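We use cookies to remember your settings and see which pages kids like best. Accept all | Manage choices

Meet the robots where I work

Hi! I work at Somorlow, a repair shop for fans and small heaters. People send us things that have quit, and we take them apart, find the bad piece, put in a new one and mail them back. I've been there long enough to remember when we had no robots at all. Now we have three robot arms, and kids who come to see the shop always ask me the same thing — did the robots take your job?

Nope! But they did change it, so let me tell you how.

My old job was mostly carrying. Every part that came off a machine had to go into a bin, and every bin had to go to the right bench. One June we moved 252 bins in a single day. My arms felt like cooked noodles. I didn't fix one thing that whole day, and fixing things is the part I like!

An arm does a lot of that moving now. It has a gripper at the end, which is kind of like a hand with only two fingers. Try this at home: hold a plastic box using just your thumb and one finger. Squeeze too softly and it slips. Squeeze too hard and a thin box bends. You fix that without even thinking, because your skin tells you how hard you're pressing. A robot needs somebody to work all that out for it.

That's where people come in. Before we let an arm try a new job with real parts, we try it out on a computer. It's called a simulation, and it's a bit like a video game where the robot is the player. If the pretend robot drops a pretend bin, we laugh, fix the settings and start over. We ran one job 100 times that way before we tried it in the shop (and yes, I got snacks).

My friend from the next bench was worried at first. She had packed boxes for years, and she wondered if there would be anything left for her to do. The company that set up the arms, Bakke, ran a class for us, and she signed up. Now she's the one who teaches the arms new jobs. She says it's harder than packing and she goes home less sore. Some people didn't like the change, though. One man missed the old way and went to work at our other shop in Zostton, where they still do it all by hand. I think that's fair. Change feels different to different people.

There are still plenty of things I do better than the arm. I can hear when a motor sounds funny. I can smell a burned wire. I can call a customer and explain what went wrong with their heater. And if something shows up that none of us has ever seen before, I can poke at it and figure it out.

So if you like taking things apart, keep doing it (ask a grown-up first, and unplug it!). You might end up working next to a robot too, and you'll be the one telling it where the bins go.

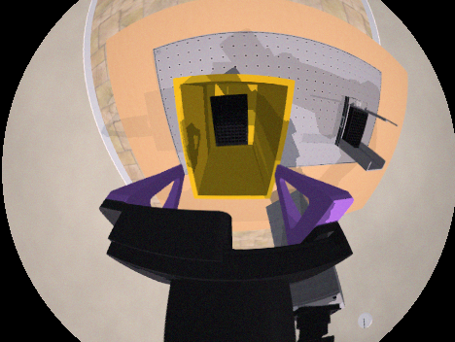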